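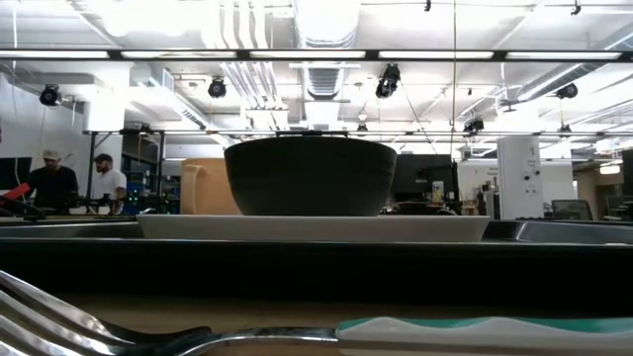 Black bowl on the white plate, tan mug behind, fork at the front. Dark tray under the plate.

January 30, 2019. Tableware, Lougher set

Started late, the Drakcombe box only got unpacked after lunch. Packing list is wrong again, it has the bowl down as "charcoal, gloss" and it is matt black. Wrote that on the lid. Someone please tell Jakdale before they print the leaflet.

Fork with the green wavy stripe on the handle: keep it out, it's the only thing we have to match the green against. Looks more teal than green under our lights. Take it to the window before deciding anything. The stripe in the Nutden swatch book is bluer still, I think, but the page has had tea on it so don't trust it.

Stacking. Bowl straight on the plate is fine for a shelf, not sure about it for a dishwasher rack or a cupboard where people pull the bottom one out. Plate is very low with hardly any rim, so nothing to stop a bowl sliding if you tip it. Want to try:
- bowl on plate, carried one-handed
- same on the dark tray, walking pace, down the corridor and back
- mug next to bowl on the tray, see if the handle knocks

Foot of the bowl wants checking with a straight edge. Weighed it before it went on the plate: 118 g over what the list says. Scales zeroed twice, same answer. Could be the list again.

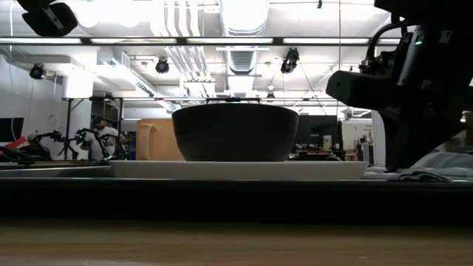 Bowl and mug at table level. Grey cloth by the end of the plate.

Mug is taller than the bowl, which I'd not taken in from the drawings. Side by side on a shelf it's going to be the mug you see. Might be all right. Would like it tried with the handle pointing the other way and the bowl in front, and then the pair of them well apart.

Matt black shows every bit of light on the curve. Will show fingermarks too I should think. Wipe with a dry cloth only until we've heard back about the finish, NO spray. The grey cloth is for this set, don't wander off and do the bench with it. There are more than 50 in the cupboard.

Colour: black on white is strong, tan in between softens it a bit. Without the mug I'd find it rather cold. Opinion only.

To do
- 2 more bowls from Drakcombe, ask for the same batch
- correct the packing list, weight and finsh
- felt pads for between bowl and plate, thin ones
- find out if the May order includes forks or just the crockery
- straight edge is missing from the drawer, whoever has it pls put it back

Box stays under the bench for now. Carrying test first thing tommorow.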